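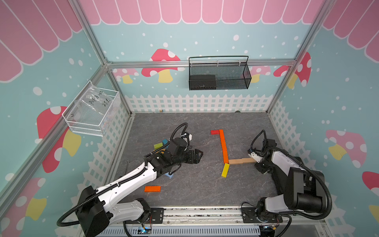

Julián Vallejo wrote under the last post that I should stop buying mushrooms and go find some, and that if I was going to complain about supermarket ones for three paragraphs I had it coming. Fair. So I went. Twice now.

Quick post, have to be out the door in a bit, will fix the spelling later (I won't).

January 2022 and it has rained more or less since the holidays. Good for mushrooms, bad for my boots. The first trip was up the Jokham trail, the side with the oaks, where the lot is free and the mud is too. Left the house too late. Forgot the basket, used a tote bag, which everyone will tell you is wrong. Spent 2 hours looking at leaves. You have to get your eyes adjusted, I'd read that a hundred times and thought it was nonsense. Then I sat down to get a rock out of my sock and there was a chanterelle by my knee. Then another one behind it. Didn't get up for a while, just sort of scooted along the slope on my backside like a toddler.

Got 10 that day. Small ones. One turned out to be mostly slug.

I'm pretty sure of them, before anyone writes in. False gills running down the stem, pale inside when you tear it, growing in the dirt and not on wood. Also took them to the Lollent club table and had a woman there look through the lot. She tossed one. Wouldn't say it was bad, just said it was old and she wouldn't feed it to her dog. If you're new do that, take them to a person. Not an app. I tried the app on the same mushroom from two sides and got two different answers, one of which was a kind of sponge.

And no, I'm not touching anything red with white spots. Amanita muscaria, fly agaric, the one from every kids' book and every birthday cake. I get that it's pretty. My mother had them all over her kitchen in Manzano, salt shaker, dish towels, a cookie jar with a lid that never fit right, and I grew up thinking that was simply what a mushroom looked like. It's poisonous. People write about boiling it and dumping the water and so on. Fine, go read those people. I have work in the morning.

Second trip was the other side of the ridge, off the Jolton road. Nothing. Well, turkey tail on a log, and a big soft brown thing I didn't know and left alone. Walked about four miles. Came home and ate toast.

Ok, cooking, this is what half of you asked for.

Brush them, don't soak them. If they're really dirty a quick rinse is fine, I know that's a fight but I don't care. Tear instead of cut. Dry pan first, medium, no oil, no butter, and let the water come out. It will look like way too much water. Leave it. When it's gone and they start to squeak, then butter, then salt, then a bit of garlic if you must. I put in too much garlic the first time and could of been eating anything. Second batch just butter and a spoon of cream on toast, and that was the one. Ate it standing up at the stove.

Don't bother drying chanterelles, they go like shoelaces. Cook them in butter and freeze them flat in a bag. I have one bag. It's very small and I've labeled it so my brother doesn't put it in an omelet.

Money, since I got asked: the field guide was 52 dollars, which is a lot, but the spine is sewn and it's already been dropped in a creek. Knife I had. Whistle was in a drawer. Gas up to Jokham and back, no idea, less than I spend on the ones in plastic wrap that started this whole thing.

Things I'd do different next time. Leave early. Real basket. Write down where the spot was while I'm still at the spot, becuase I came home with "near the bent tree" in my notes and it's an oak wood, they're all bent. Wear the other socks.

Going again in February if the rain keeps up. There's supposed to be hedgehogs, the mushroom kind, further along past the gate, and the club woman says they're hard to mix up with anything, little teeth underneath where the gills would be. Julián says he'll come if I drive. I'm not telling him where the bent tree is.

Ok late. Bye.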